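Sleep, again

Ok so I said I'd write up the sleep thing and then didn't for three weeks. Quick version while the pasta is on.

Background for anyone new. I have been a bad sleeper since forever. Not dramatic bad, just awake at 2 am doing sums in my head bad. In March I decided to fix it. Bought the Medberg tracker because it was on sale, 140 bucks, and wore it every night like a good student.

What the tracker told me – I sleep badly. Thanks.

It also gives you a score. No idea what the score is made of. My best one was after a night I remember as awful, and the worst was a Tuesday when I woke up feeling great and cleaned the whole oven before work. After that I stopped believing it but kept looking, obviously. First thing every morning, before coffee, before my glasses even. Squinting at a number to find out if I was tired.

So the tracker is in the drawer now with the dead phones.

Things I tried, no order. No coffee after lunch. Hated it, worked a bit. Magnesium, nothing. Reading a paper book, worked too well, I have read the same page of the same novel maybe thirty times and still don't know who the uncle is. Warm shower before bed, nice, no difference I could tell. Earlier dinner, lol, not in this house.

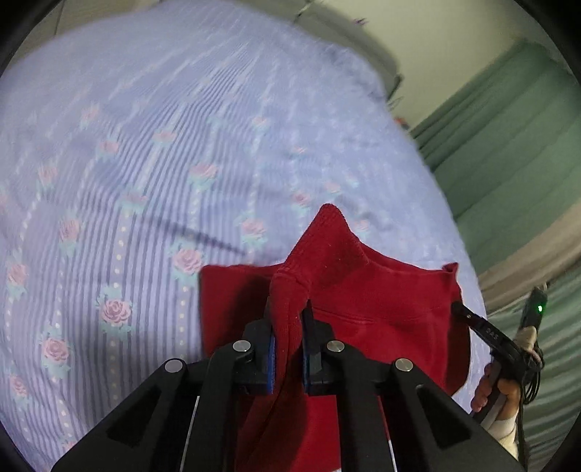
The one that did something was getting up. Everybody says this and I ignored it for years becuase it sounds horrible. If you're lying there awake, get out of bed, go sit in another room with a low lamp, do something dull, come back when your eyes are closing. First week was grim. I sat in the kitchen in a coat. I learned what time the neighbor's boiler comes on. Second week, less. By the fourth I was up maybe one night in five.

The dull thing matters. Phone is no good. I tried sorting the button tin and got interested, so that was out. Ended up with the Grirkari manual, from the old sewing machine, which is 317 pages and most of it is the same warning in languages I can't read. Perfect. Would recomend.

Other thing, same wake up time every day incl. weekends. My alarm is 6:15 and I resent it on Sundays but it does seem to be the piece that holds the rest up. If I sleep in till ten I'm wide awake that night, every time, no exceptions. You'd think a grown woman would have spotted that pattern before now.

Also the temperature. We had the bedroom like a greenhouse. Turned the radiator right down, added a layer on top, cracked the window on the side away from the road. Two nights of complaining from the other half of the bed and then silence. He says he sleeps the same as ever. He would sleep through a parade.

Did not try – the weighted blanket (a friend paid nearly 700 for a fancy one, no), the mouth tape (NO), the Flasden course with the nightly voice emails. I did one free email. A man telling me slowly to forgive my pillow.
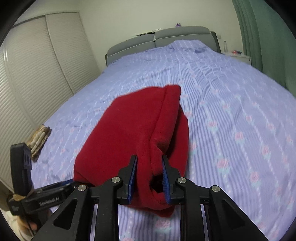 Pin-yu Shek wrote under the last post that getting up never worked for her, she just ended up awake in a colder room, and what helped was going to bed later. Properly later, midnight instead of ten, for a couple of weeks, so that she was so tired she went straight off, then moving it back in small steps. She also said not to look at the clock at all and turned hers to face the wall.

I think she's right about the clock. Did mine on Thursday. The going to bed later I'm less sure of, by ten I'm no use to anyone and would only lie on the sofa and nod off there, then be up at 3 with a stiff neck. But might try it when work calms down. Jaime Sampaio asked about naps and I have nothing useful on naps, I've never managed one, sorry.

Where I am now, around five decent nights a week. Used to be two. Not bad for a sewing machine manual and a cold room.

Pasta's boiling over, more next time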